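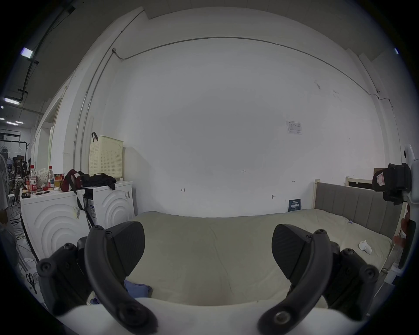

Category: Weddings & Events / Grant Updates

Progress report to the Piras Fund, October 2024
Prepared by Italo Lombardi, program lead, Cumudthorpe Wedding Starter Program

Summary

The grant pays for low-cost wedding receptions at the Prenisa hall and for training new event planners from the area. We have held 11 receptions under the grant so far. Couples paid up to 70 dollars a head, including the meal, linens and hall rental.
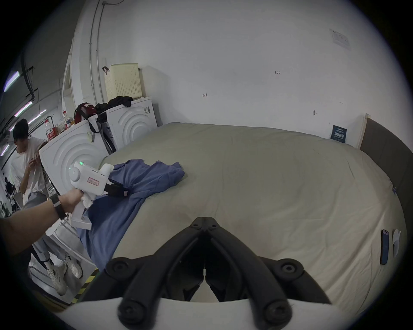 Bookings picked up after the open house in May. Most inquiries still come from people who have been to a wedding at the hall, and very few from the ads we ran in the spring. We have stopped the ads and moved that money to the linen budget.

Training

Six trainees started the course and all are still enrolled. Each one shadows a planner at two receptions before taking the lead on one. Scheduling the shadow dates has been slower than we planned. Couples often change their date once the family weighs in, and the trainees have day jobs.

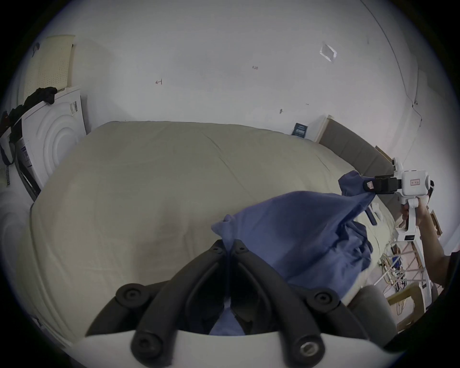

The unit on vendor contracts was rewritten over the summer. The old version spent too long on florists and hardly touched caterers, where most of the disputes come up. Trainees now read a full catering contract and mark the cancellation terms. The unit on seating plans is unchanged.

Spending

Spending is within budget except for table linens. Ulent, our rental supplier, raised its rates for round cloths, and we now use the long tables for any party that will accept them. We ask for no additional money in this period. Receipts are filed by event and can be sent on request.

Work planned for the next period:

- Replace the dimmer switches in the main room. The electrician's quote is in and work can start when the hall has a free week.

- Agree on a rain plan for outdoor ceremonies. At present the couple decides on the morning, and the chairs get moved twice.

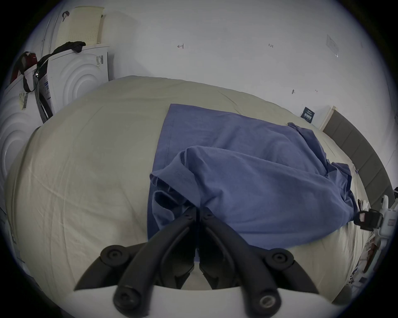

- Send the short survey to couples from the spring receptions. The questions are drafted and need the fund's approval.

- Renew the hall agreement with Prenisa on the current terms.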